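Soft Bags in Coated Fabric: Closures, Seams and Straps
Brenton Bag Repair, Vetbridge
Gallery page, updated 10/22/24

The bags on this page are soft-sided, unlined or lightly lined, and made from coated fabric of the kind sold as faux leather, vegan leather or PU. The notes cover construction and wear. They were first put together in February as a bench reference and have been reworked for the site. Prices and brand histories are left out.

Terms used below. "Face" is the coated outer side. "Backing" is the knit or woven cloth the coating is bonded to. "Tape" is the cloth part of a zipper, to either side of the teeth. "Topstitching" is any row of stitching meant to show on the face.

Lengths and thread sizes are given only where they were measured at the bench. Entries marked J are from the Jalali line, which we see more often than any other. Entries marked S use Stirier zippers.

GROUP A -- FACE AND BACKING

A1. Smooth face, light color. Light colors show transfer from dark denim first at the back panel, then along the base seam. Transfer that has sat for a season is usually in the coating and will not wipe off.

A2. Smooth face, folded for storage. Fine creases in one direction. Most of these relax after a few days with the bag stuffed. A crease with a white line down the center has broken the coating and is permanent.

A3. Grained face, dark brown. The grain is pressed into the coating by a roller and repeats. On a large panel the repeat can be found by eye. Match it when cutting a patch.

A4. Backing, knit. Stretches across the width. Panels cut the wrong way round grow in use and the bag hangs lower on one side.

A5. Backing, woven. Little stretch. Holds a stitch better than knit and frays at the cut edge, so the seam allowance needs to be wider.

A6. Peeling at the top fold. The coating has come away in flakes and the cloth is showing. We do not take in bags at this stage. Paint and glue both fail again at the same line, and a new panel costs more than most of these bags did.

A7. Sheen. Coated fabric has an even, low shine when new. Rubbing with a dry cloth raises it in patches. Clean with a damp cloth and mild soap, wipe once with clean water, and leave it to dry flat.

GROUP B -- SEAMS AND BASE

B1. Plain seam, face sides together, turned. The usual construction for side panels. The seam allowance sits inside and adds bulk at the corners. Clip the curve before turning, or the panel puckers.

B2. Plain seam with topstitching on one side. The allowance is pushed over and caught by a second row. Lies flatter than B1. When the second row fails the seam still holds, and the repair can wait.

B3. Side panel to base, curved. The base is cut flat and the side panel is eased around it. Too much ease gives a row of small folds just over the seam. Some makers leave these as a feature. J.

B4. Side panel to base, square corner. The stress point is the corner itself. Look for a stitch hole that has turned into a slot. Coated fabric does not close up after the needle comes out, and a row of old holes acts as a tear line.

B5. Resewn base seam. The new row was placed inside the old one, clear of the old holes. The bag loses a little height. Placing the new row in the old holes is possible by hand, one stitch at a time, and takes most of an afternoon.

B6. Flared lower edge. The base panel is wider than the side panel it meets and stands out past the seam. It keeps the side panel off the table and takes the scuffing. Replaceable on its own on two of the bags in this group.

B7. Thread. Polyester, bonded. Cotton thread rots where the bag is carried against damp clothing. We hold 21 shades and use the nearest lighter one if there is no match, as a lighter thread reads as highlight on a curved panel and a darker one reads as dirt.

B8. Needle. A plain round point is used on knit backing. A cutting point makes a cleaner hole in heavy coating and weakens the row, so stitch length goes up to compensate. Test on scrap.

GROUP C -- STRAPS

C1. Strap in body fabric, folded and stitched. Cracks first at the slider, where the strap is bent hardest. The rest of the strap can be in good order.

C2. Woven strap, contrast color. Wears by fuzzing at the edges and does not crack. Washable if it can be unclipped. Pale colors go gray at the shoulder.

C3. Woven strap sewn into the side seam. No hardware to fail. The load goes straight into the seam, and a reinforcement patch is needed on the inside. If the patch is missing, fit one before the bag is used for anything heavy.

C4. Strap end, melted. Done with a hot knife. A melted edge that has been cut with scissors afterward will fray.

C5. Strap end, folded twice and boxed. Bulky but sound. The box stitch should start and end on the side away from the load.

C6. D-ring tab, torn out. One of the more common repairs. The tab was stitched through the face only and missed the allowance behind it. The replacement tab goes through both and is backed with a strip of webbing. J.

C7. Slider, pressed metal. The plating wears through to a yellow base metal and can mark a pale strap. Swap for molded plastic or solid brass.

GROUP D -- ZIPPERS

D1. Zipper set into a curved panel. The tape is straight and the panel is not, so one side of the tape has to be eased in. If it is pulled tight instead, the closed zipper waves. Baste both sides first and check the lie with the zipper shut.

D2. Matching tape. Tape and teeth are dyed to the body color. Makers do this to keep the closure from standing out. The dye on coil teeth and the dye on tape age at different rates, and on bags kept near a window the tape goes yellow ahead of the teeth.

D3. Topstitching beside the tape. A row run parallel to the zipper, close to the fold. It holds the face back from the teeth.

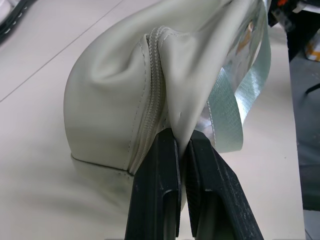 Its distance from the teeth should stay the same from top to bottom. Where the row drifts inward, the slider catches the fold and chews the coating, and the damage is quickly mistaken for a bad slider. Unpick the drifting length only, press the fold open with the fingers, and resew from the first sound stitch. Do not iron.

D4. Checking the fold by hand. Pinch the panel beside the zipper into a pleat and let go. Sound material springs back and leaves at most a faint line. Material that keeps a sharp ridge has stiffened, and the needle will perforate it. On a stiffened panel we glue a narrow cloth tape to the back before sewing.

D5. Lower zipper end at a base seam. The tape runs down into the seam and is caught in it. Neat from the outside, and awkward to replace: the base seam has to be opened on either side of the tape. Allow for this in the quote.

D6. Lower zipper end, boxed short of the seam. The tape stops on the panel inside a stitched rectangle. Easier to replace. The corners of the rectangle are weak points, and the stitching should be taken around them in small steps with the needle down at each turn. S.

D7. Stop missing. The slider has come off one side. If the teeth are undamaged, refit the slider from the bottom and sew a new stop with heavy thread, 40 weight, in a whipped bar across the coil.

D8. Slider worn. The teeth close behind it and then part. Squeezing the slider with pliers buys a few weeks. A replacement costs little, and fitting it takes less time than a second visit. S.

D9. Wax on teeth. Candle wax works and picks up lint. A dry stick lubricant is cleaner on pale tape. Oil must be kept away from coated fabric altogether.

D10. Full replacement. Old tape out, holes left as they are, new tape of the same width or slightly wider to cover them. The zipper on the bench for this entry was 57 cm, cut down from a roll. S.

GROUP E -- STORAGE

E1. Stuffed with acid-free tissue. Fill the corners first. A bag that is full in the middle and empty at the corners will crease where the two meet.

E2. Stored in a plastic sleeve. Not advised. The coating turns tacky and bonds to the sleeve. Use a cotton bag or an old pillowcase.

E3. Stacked. Two pale bags can be laid face to face with paper between them. A pale bag should not touch a dark one at all.

E4. Strap position. Unclip the strap and store it inside a paper envelope in the bag. A fixed strap goes out to the side, laid loosely, with no part of it under the body.

NOTES ON USE OF THIS PAGE

Entry codes can be quoted when sending a bag in, and it helps if the code is written on the slip next to the fault. The bench takes bags up to 500 mm along the longest edge. Larger pieces go to the upholstery machine and are quoted separately.

Zippers are kept in stock in the common beiges, black, navy and two browns. Other colors are ordered from Stirier on request. Work on handles, frames and magnetic snaps is covered on the hardware page.

Next page: Hardware
Previous page: Leather Bags, Cut Edges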